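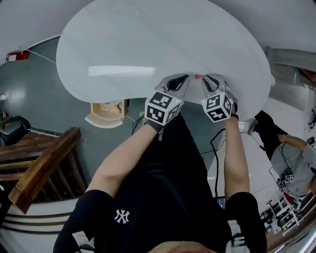 December, late evening

I am tired but I want to write this before I forget. In the morning I began in the kitchen at 5.40, because the delivery from Kowalczyk came early and somebody had to check it. They sent 40 kilos of carrots and no leeks, so the soup for the three schools became carrot and red lentil. I was worried. Small children are suspicious of orange soup, I don't know why, my own were the same.

We made 491 lunches today. When I started in this job it was 114 and I thought that was a lot! Now I have to write every number on the white board or I lose it. Reet Rätsep packed the boxes for Redbridge and I did the allergy meals alone, with the green labels. I checked them twice. Two years ago I made a mistake with a label, the school found it in time, and since then I always check twice, also when the driver is waiting and making his face.

At noon Pylyp Prokopenko telephoned from the school in Trullau. He said the little ones asked for more soup, but the wholemeal rolls came back, nearly all of them. This makes me sad. I think the rolls are good, only a bit heavy. I want to try with half white flour, and smaller, maybe 40 grams. Pylyp thinks the problem is the seeds on top. He is possibly right, he sees them eat and I do not.

In the afternoon there was a meeting about the new contract with Edberg. They want a hot lunch in all their nurseries – fish once a week, no added sugar in the puddings. I said yes to the fish. About the puddings I must think. Baked apple is easy, but rice pudding without sugar I have not yet managed to make nice.

Tomorrow: ring Kowalczyk about the leeks, buy more green labels, 10 rolls for testing.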